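Grurnis Field Pre-Game Safety Walk: Checklist With Comments
Last gone over November 11, 2021

Welcome, and thank you for taking a turn at this! The walk takes me 42 minutes if I don't stop to chat, which I always do, so give yourself an hour before warm-ups. Mark each line OK, FIX or CLOSED. Comments under a line are mine unless it says otherwise.

PLAYING SURFACE

1. Walk the field end zone to end zone, then back along the other hash. OK
Comment: You are feeling for soft spots and sprinkler heads with your feet as much as looking for them. The head near the north 30 sat a little proud in May and we reset it, and it has behaved itself ever since. Still, put your heel on it as you go by, please.

2. Sidelines clear to the fence on both sides. FIX
Comment: Two hurdles left over from track practice were lying in the grass behind the visitors' bench. They are easy to miss when the grass is long and awfully hard on a shin. Moved to the shed before kickoff.

3. Long jump pit covered and the cover pinned at every corner. OK

4. Pylons soft, no split seams. OK
Comment: One has faded to the color of weak tea, but it is sound and it stays.

GOALS AND PADDING

5. Goalpost pads snug, straps fastened, no hard foam. FIX
Comment: South post, bottom strap. The hook and loop has gone fuzzy and will peel if a big lineman leans on it. I wrapped it for tonight and put in for a new strap from Priltine, who sent the last pair.

6. Soccer goals rolled off, chained together and face down. OK
Comment: I know I go on about this one. Kids climb on goals, a goal tips over very easily, and it only takes one bored little brother at halftime. If the chain is missing, don't leave them standing while you hunt for it. Lay them down first!

7. Blocking sled parked behind the shed with the pads on. OK

BLEACHERS

8. Home side: every plank tight, end caps on. OK
Comment: The sign says 500 and I'd ask you to hold to that, even for the Endale game, when everybody's cousin comes.

9. Visitor side: same as above, for 100. FIX
Comment: Third row, left of the steps, one bolt turned by hand. Tightened it and put a dab of paint across the nut, so next time you can see at a glance whether it has moved.

10. Handrails and steps, both sides. OK 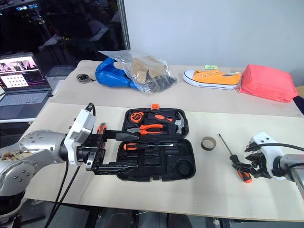
Leltano wrote back on the last round of this sheet that the bolts under the home side ought to get the same dab of paint, and that checking them only at the start of the season is too seldom when the band stomps through every fourth quarter. Fair point, and I've added it as line 11. It does mean crawling, so wear old pants.

11. Underside bolts, home bleachers, paint marks lined up. (New line, not yet walked.)

FIRST AID AND EMERGENCY

12. First aid bag on the home bench, ice chest filled. OK
Comment: We were down to our last few elastic wraps, and I topped up from the gym closet. Please write down what you use, even if it's just a bandage for somebody's little sister.

13. AED in its case by the ticket window, status light green. OK

14. East gate unlocked and the drive clear for an ambulance. FIX
Comment: A very nice family had set up their tailgate right across it, and they moved with no fuss and gave me a sausage.

15. Lightning plan posted at the press box and both benches. OK

LIGHTS

16. All four poles lit, no flicker. OK
Comment: Meter on the southwest pole read 595 hours on this set of lamps. Copy the number onto the back of the sheet when you shut off.

17. Extension cords to the press box taped flat. OK

Leave the finished sheet in the tray inside the equipment room door, and hang the shed key back on its hook.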